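Urnside Housing Trust Opens Appliance Loan Program to All Tenants

URNSIDE, January. Urnside Housing Trust today announced that its appliance loan program, previously limited to residents of the Vornell buildings, will be open to every tenant household in the Trust's care. The expansion covers 3,319 homes and takes effect at the start of the coming rental quarter.

Under the program, tenants may borrow small household appliances for up to 16 weeks at no charge. The list includes mini fridges, countertop ovens, space heaters, fans and vacuum cleaners. Loans are intended for households that have recently moved in, are waiting for a repair, or need a temporary replacement while saving for a new appliance.

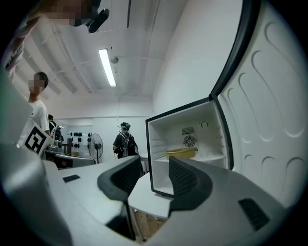 Applications may be made by telephone, by mail or at the Trust's main office on Baláž Street. Tenants will be asked for their tenancy number and a daytime contact. The Trust expects to answer each request within 2 working days, and delivery within the Urnside city limits is included. Residents of outlying properties may collect items from the Vornell depot, which will extend its opening hours to 6 p.m. beginning in February.

"A missing appliance can make the first weeks in a new home much harder than they need to be," the Trust said in a statement. "Tenants in the Vornell buildings told us that a short loan gave them time to make a sensible purchase. We are pleased to offer the same help across all of our properties."

Every item will be cleaned and tested for electrical safety before it is lent. Maintenance during the loan period will be handled by Utus, the contractor already responsible for laundry equipment in the Trust's buildings. Tenants will not be billed for ordinary wear. A loan may be renewed once if no other household is waiting for the same item.
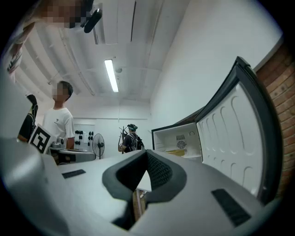

A person with a head-mounted device, seen at close range.

The program is paid for from the Trust's resident services budget and will not affect rents or service charges. An additional 30 appliances have been ordered to meet early demand. The Trust will review the program after its first year and publish the results in its annual report to tenants.

About Urnside Housing Trust
Urnside Housing Trust is a nonprofit landlord providing affordable rental homes in Urnside and neighboring towns.

Media inquiries: Communications Office, Urnside Housing Trust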